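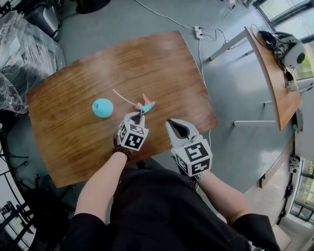
Left gripper closed on the pink and turquoise piece, right one open past the table edge. View from the head camera.

Notebook, March, marker-cube handhelds, continued

Purpose of this block: decide whether we keep the Wevell finger set or go over to the Trumelley set on both hands before the longer recording. Both sets fit the same body and the same marker cube, so the tracking side should not care. The comparison is about grasp behavior on small plastic parts and about how often the cube is lost from the head view.

Setup notes
Head camera as before, exposure locked. Cubes checked against the printed layout before starting. One of the Nolel configs still had last month's face IDs in it, with left and right swapped. Fixed and saved under a new name. The old file is still in the folder, please don't load it.

Table height unchanged. The glossy top worries me more than the height does. With the overhead lights fully on I got short runs of bad corner fits on the lower cube faces when the hand was near the surface. Turned the lights down one step and the runs got shorter. Did not log the two light levels properly, so treat this as an impression.

Wevell fingers
70 grasps per hand on the small parts. Left hand dropped 7, right hand dropped fewer but I lost the tally sheet for the second half and will recount from the recording. Most of the left-hand drops came when closing on a tapered section: the part rolls out toward the fingertips as the pads come together. Closing lower on the part helps. Closing slower did nothing I could see.

Trigger travel is long. Fine for the first half hour, tiring later. Grip width reading is smooth over the whole range, no steps.

Trumelley fingers
Same parts, same count. Pads are softer and the parts seat better, but the tips flex sideways under load, and the width reading then says closed when there is still something thin between them. For thin sticks and straws this is a real problem. A threshold on width alone will call those grasps empty. Would need a second cue, or a stiffer backing behind the pad.

Trigger travel is shorter. Return spring is too strong for my liking.

Tracking
Over one stretch of 890 frames the left cube was lost in 28. Most of the losses fall in two bursts, both with the wrist rolled inward so that the top face went edge-on to the camera and the side face was behind the forearm. The right cube did better over the same stretch, but it also moved less, so the two hands are not a fair comparison. Resting one gripper open near the table edge while the other works is a good habit anyway. It gives a steady reference to check drift against.

Drift on the parked hand was small enough to ignore for now. Number to be filled in after the Vahidi script has been rerun with the corrected config.

The filter in the Vahidi script fills gaps by holding the last pose. For short gaps that is harmless. In the longer burst it produced a visible jump when the cube came back, and the jump lands right at finger closure, the worst place for it. Interpolating across the gap offline is the obvious change. We don't need live output for this data.

Decision for now
Wevell on both hands. The roll-out on tapered parts can be handled by where we grasp, and the width signal can be trusted. Trumelley stays in the drawer until someone has time to try a backing plate.

Open items
Recount right-hand drops from the recording.
Delete or archive the old Nolel config.
Repeat the light test with both levels written down.
Try a matte mat on the table, same parts, left hand only.
Check whether tilting the head camera down a few degrees keeps the top face in view during the inward roll.
Left cube screws were a quarter turn loose at the end of the block. Tightened. Don't know when they loosened, so the last part of the left-hand data gets a flag.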